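A place for small parts: drawer, tray and paper on the workbench

Sorting small components is a dull job, and most workshops do it badly. At Clillstead, where Hagos Weldu runs the stores, the inventory lists 3,000 loose items under 213 part numbers. Until January they lived in jam jars and biscuit tins. Weldu has since moved them into single wooden drawer boxes, with shallow plastic trays for whatever is in use on the day.

The arrangement has three components: a table, a box with one drawer, and a tray. A sheet of brown paper goes down first. Paper takes the glare off a white tabletop, shows up small items well and can be replaced when it marks. Weldu buys it by the roll and cuts each piece with a knife against the table edge. He does not bother to square the ends.

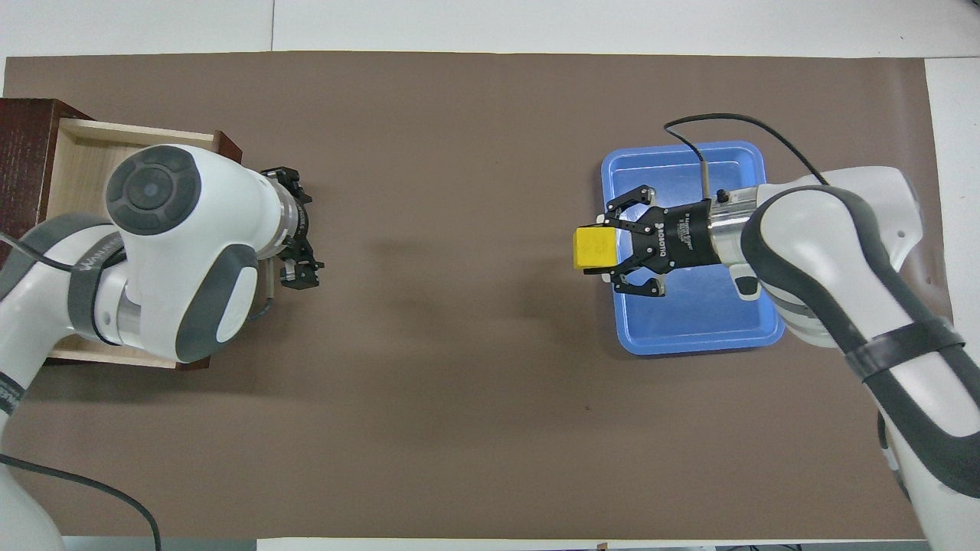
Spacing between box and tray matters more than the choice of either. The drawer needs clear space in front for its full travel, plus room for a hand. A tray placed inside that space will be struck each time the drawer opens. Weldu puts the two at opposite ends of the paper and leaves the middle free for sorting.

Drawer boxes vary widely. The Kimar pattern, which Clillstead tried first, has a recessed finger pull that is awkward in gloves. The Sterkier has a bar handle and costs more. Sorin Stojanovska, a joiner who repairs both, prefers the bar. It spreads the load across two fixings, and the drawer front is less inclined to rack when pulled from one side. He recommends candle wax on the runners and advises against oil, which collects dust and swells untreated timber.

A light-coloured interior is worth paying for. Dark stain on the outside hides handling marks, but carried through to the inside it makes small dark parts difficult to find. Stojanovska leaves the inside of his drawers pale and sands them to a fine finish.

Trays are simpler. A raised rim stops parts rolling off, and rounded corners are easier to wipe out than square ones. Surface scuffing does no harm. Blue contrasts well with brass, steel and yellow plastic, and less well with black. Khaemba supplies the trays used at Clillstead in packs of 16.
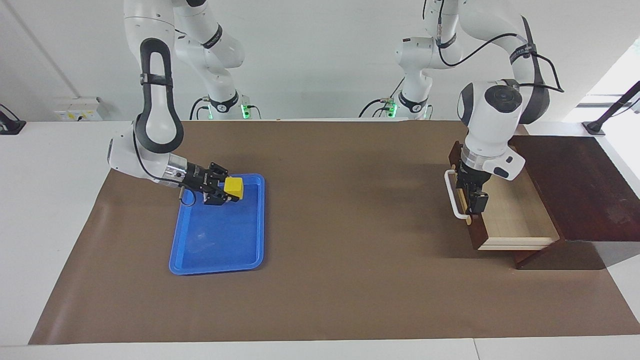 Yellow cube over the blue tray, with the drawer open at the other side of the table.

The order of work is fixed. Open the drawer, transfer one type of part, close the drawer, then count. Leaving it open saves a few seconds per item but invites mixing. In Weldu's last stock check, 484 parts were moved by this method and two were found in the wrong place. Both were washers of nearly identical bore.

Labels go on the box, never on the tray.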